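Dudow cell back at work after cable fix

I got the two-arm brick cell at Dudow running again Monday, and boy, was I glad!

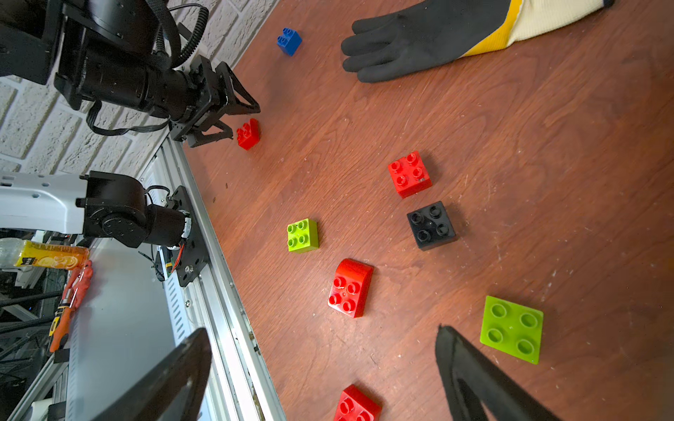

How often do the cables get checked?
Every 500 cycles, plus any time an arm twitches. 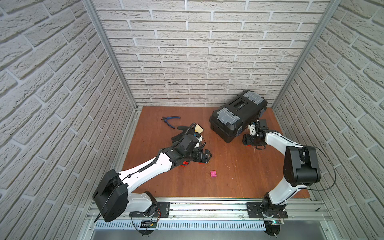

My fix was a tired wrist connector, swapped at cycle 1,237. I keep pliers close for these jobs, the pair with the blue handles, and a glove too.

Then came the grip test,
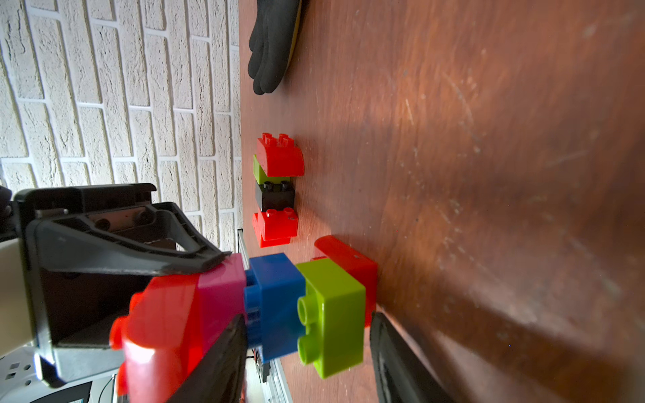

with the finger pads set a hair tighter than before.

Next up is re-zeroing both arms,

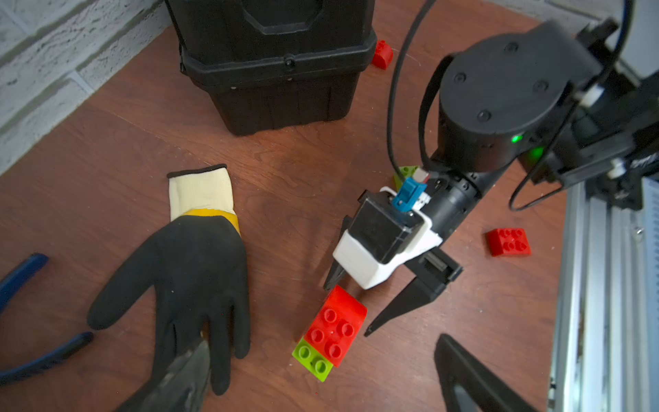 and I'll do that before the Brostex order starts.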